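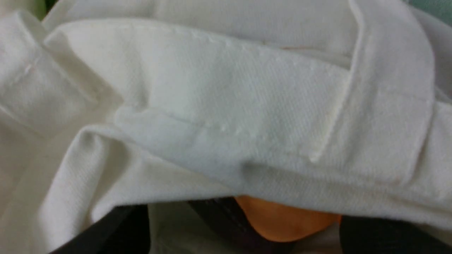

Weiße Hose kürzen: Originalsaum retten oder neu nähen?

Ionuț Furtună
Hallo zusammen, ich hab mir im August bei Brandetti eine cremeweiße Twillhose gekauft, super Schnitt, aber die Beine sind viel zu lang. Die Änderungsschneiderei will 23 Euro und ich hab doch seit Weihnachten eine Nähmaschine hier stehen! Kann man den Saum so kürzen, dass die alte Kante dranbleibt? Und muss ich vorher waschen? Bin ziemlicher Anfänger, bisher nur Kissenbezüge.

Bok-nam Shim
Klar geht das, mach ich bei allen meinen Hosen so. Erst mal waschen, und zwar bei der Temperatur, die du später auch nimmst, Baumwolltwill läuft gern noch ein. Dann anziehen (mit Schuhen!) und abstecken. Den Originalsaum klappst du nach außen hoch, steckst die Falte rundherum gleichmäßig fest und nähst ganz knapp unter der alten Kante entlang, aber nicht auf ihr. 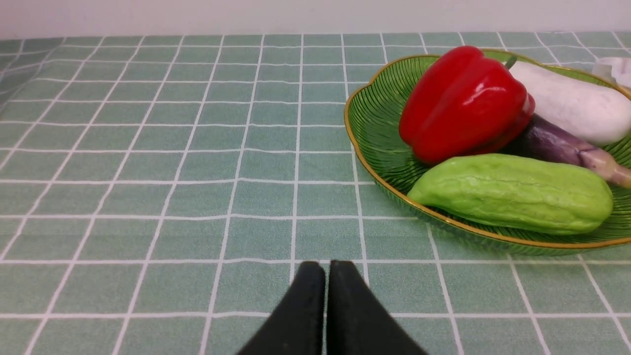

Danach den Saum wieder runterklappen, die überschüssige Falte innen auf 2 cm zurückschneiden, versäubern und alles gut ausbügeln. Bei Weiß bitte keinen Kugelschreiber zum Anzeichnen, ich hab mir so mal eine Leinenhose versaut und könnte heute noch heulen. Nimm eine 90er Nadel, und an den dicken Seitennähten drehst du lieber von Hand am Rad.

Kamlesh Kushwaha
Saumband zum Aufbügeln, fertig. Hält bei mir seit zwei Jahren.

Mal-soon Joo
Also bei meiner Tochter ging das Bügelband nach der dritten Wäsche ab... Ich würd's nähen wie Bok-nam schreibt, aber vorher an einem alten Hosenbein üben. Und Garn bei Tageslicht aussuchen, Cremeweiß ist ein fieser Ton!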